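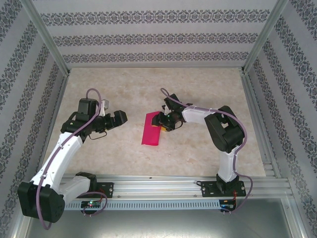 According to Lowri Dafis, the most expensive number on a roll of wallpaper is the one printed smallest, and most buyers find it only after the first wall is up. She means the repeat, the vertical distance between one appearance of a motif and the next.

2/11/18

We use cookies to remember your settings and measure traffic. By continuing to read you accept their use. Manage preferences

A plain paper can be cut to wall height plus a trimming allowance at each end. A patterned paper has to be cut so that every strip starts at the same point in the design, and the length between the end of one strip and the next usable start is discarded. On a long repeat the loss is considerable. A wall slightly taller than four repeats needs five repeats per strip, and most of the fifth goes in the bin.

The label gives three matches. In a straight match the motif lines up at the same height on every strip. In a drop match each strip is shifted down, usually by half the repeat, so that alternate strips are identical. A random match needs no alignment. Banded designs are nearly always straight match, and they are the least forgiving of the group. The eye follows a horizontal line across a room and stops at the first step in it.

At the Dritero mill in Grirdale, banded papers make up a small part of output and a large part of complaints. The press is a surface printer with wooden rollers, installed secondhand and rebuilt over one December shutdown. It runs batches of 900 rolls, of which nearly 400 may be held back when the color drifts. Wojciech Ziółkowski checks register by laying a strip cut from the start of the run beside one cut from the end.

"If the band has moved by the width of the outline, I stop the press," he says. "A hanger can correct a little by stretching. After that he is tearing the paper."

Stretch is the second problem. Pulp paper takes up water from the paste and widens as it soaks. Provided every strip soaks for the same time, the expansion is uniform and the bands still meet. Sobczak, the paste supplier to the mill, prints a soak time of 10 minutes on its tubs for medium weights. Nonwoven papers are hung dry onto a pasted wall and barely move, but some hangers dislike the stiff way they turn a corner.

Corners are where the arithmetic fails. Few are plumb. The accepted method is to cut the strip lengthwise, carry a narrow margin around the corner, and start the remaining piece against a fresh plumb line on the second wall. A small amount of pattern disappears under the overlap. With a floral the loss is hard to find. With a band it can be hidden only if the cut falls between motifs.

Virgil Mihăilă starts from the ceiling only when the ceiling is level. In older houses he strikes a level line at eye height, hangs the band to that, and lets the top edge run out wherever it likes. On one stairwell, Dirimar pattern 111, the top band tapered away to nothing over the landing. The client had it framed with a picture rail and left it.

Related
Reading a batch number before you buy
Lining paper: crosswise or upright?
Saskia Kereama on cutting pearwood blocks
Distemper, and why it is hard to paint over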